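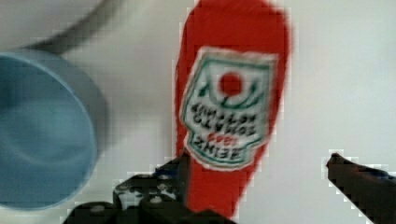 Surely, wrote a reader under my last post, if the arm is small enough to live on a table then a page of house rules is overkill, and you'd be better off spending the evening getting it to pick things up. Fair question! I started a reply in the comments, it got far too long, and so it's become a post of its own.

29/01/2018

First, a bit of catching up for anyone new. The arm is called Kong (it is a very small arm, so yes). The project is Vandero, which is my attempt to get Kong to clear a table after a meal: bottles, bowls, cups, the ordinary things you find there. I do it in the back room at Castuton, in the evenings, and I love it more than any hobby I've had since I was about nine and somebody gave me a box of gears.

Now, rules. I came to them late and a bit unwillingly. I'd read a fair amount about safety standards for industrial arms, and much of that world is fences, interlocks and signed-off risk assessments, written for machines that could put you through a wall. Kong couldn't put a biscuit through a wall. But the way of thinking behind it carries over beautifully to a small setup, and once I'd sat down and done a proper risk assessment of my own (one page, biro, tea stain) I found I was enjoying it. You go round the whole job asking what could pinch, what could fall, what could spill and what happens if the power goes. It's a lovely way to get to know your own machine.

So this is what's pinned up next to the bench now.

Stop button first. Before anything moves, I press it and see that the arm stops. Every session, even if I only walked off to put the kettle on. The button lives on the side of my left hand, with nothing in front of it, and it cuts the motors directly. For a while I had a "stop" key on the laptop and told myself it counted. It doesn't count.

Slow by default. Kong starts up at the lowest speed and I have to raise it on purpose. The old way round, where it remembered the last speed I'd used, gave me one very exciting evening with a mug.

Hands out while it's live. If I want to move a bottle, I pause the arm, move the bottle, take my hand away and then start it again. This is the rule I break most, or used to. Those two fingers don't look like much when they're holding still, and a pinch from them is only a pinch, but I would like to have the habit before I ever own something stronger.

Plastic before glass. Squeezy bottles are brilliant practice objects. They've got a cap, a neck and a wide body, so there are three quite different places to go for, and if you get it wrong the worst outcome is red and washable. The Heinz ketchup has become something of a regular. Anything breakable waits until the same grasp has worked 13 times in a row on something that isn't, and a single failure puts the tally back to nothing. Why 13? I picked it out of the air and wrote it down, and I've come to think that writing it down did most of the good. Before that my standard was "that looked all right", and it's amazing how all right things look at eleven at night.

Look before you close. The wrist camera gives a view that takes some getting used to, with bottles pointing the wrong way up and labels to match, and it's easy to trust your gut about where the fingers are. I now make myself check the gap on each side of the object before I give the go-ahead to close. If one finger is much nearer than the other, I stop and think about whether I want it to nudge the thing sideways. Sometimes I don't mind. Sometimes there's a bowl in the way.

Food stuff is separate. Anything that has been in the gripper doesn't go back on the dinner table until it's been washed, and practice bottles never go back in the fridge. I felt silly writing that one down. I'd urge you to write it down anyway.

Keep the duds. I have 775 attempts saved from Vandero so far, nearly all with a note beside them, and the failed ones stay in. It's tempting to tidy them away! But a folder of only good grasps tells you very little about how the arm behaves, and if I ever share the set with other people I want them to be able to trust it. Each note says what I changed since the attempt before. Mine are often rude.

Two sets of eyes for anything new. I nicked this from the Zustico forum, where it's a sort of unwritten law: for a new tool or a new bit of motion code, you have someone else in the room with a hand near the button. I manage it most of the time. When I can't, the new thing waits.

How long does it all take? Five minutes at the start of a session, if that, and then it's mostly habit. To the reader who asked: I do get more picking up done than I used to, partly because I spend less time mopping.

I'm planning to go over the whole page again in April, when Kong gets new fingertips and the softer grip will change a couple of these. If you've got house rules of your own, please put them in the comments, especially anything to do with cables, where I currently have no rule at all and a lot of tape.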